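Bronska Workroom: Tables and Partitions

Marek Pešek
27/12/2019

The workroom at Bronska was refitted in December. The old benches went to Orkska, and the floor was divided into bays with a table in each. This page is about the bays and the things that end up on the tables.

The room

The room measures 401 square feet and was a stockroom for Negash until the lease ran out. Two coats of paint covered the walls. The shelving along the back was kept, with new brackets where the old ones had bent. It now holds spare paper, tape, scissors and a tray of colored blocks.

Partitions

The partitions came secondhand from Hitateo. They are tall enough to block the view of the next bay and they cut the noise a little. Dark navy blue was the color they had in stock. It shows lint and chalk dust, so the panels get wiped down at the end of the week. The whole order, with delivery, came to 2397 dollars.

Tables

White tops were chosen to go with the dark panels. Marker comes off with rubbing alcohol. Packing tape leaves a residue that takes longer, and taping paper straight to the tops is discouraged. Small parts are easy to find on them, small white parts less so.

Boxes and blocks

Cardboard boxes get used again until they fall apart. The low ones are the most popular, and the flaps tend to get bent back out of the way. The blocks are sorted by color at closing. Roughly 200 are in the tray at present. Loose ones found on the floor go in the jar by the door.

White table in front of a navy-blue panel. The bright green block is on the paper, with an open brown cardboard box to the left and a flat flap with a hole cut in it.

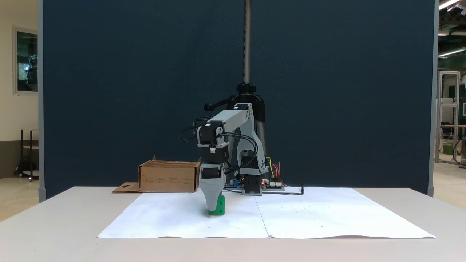
Using the room

Bays are booked on the sheet inside the door, up to 26 days ahead. Please put the blocks back in the tray, flatten boxes that are past using, and leave the table clear for the next person.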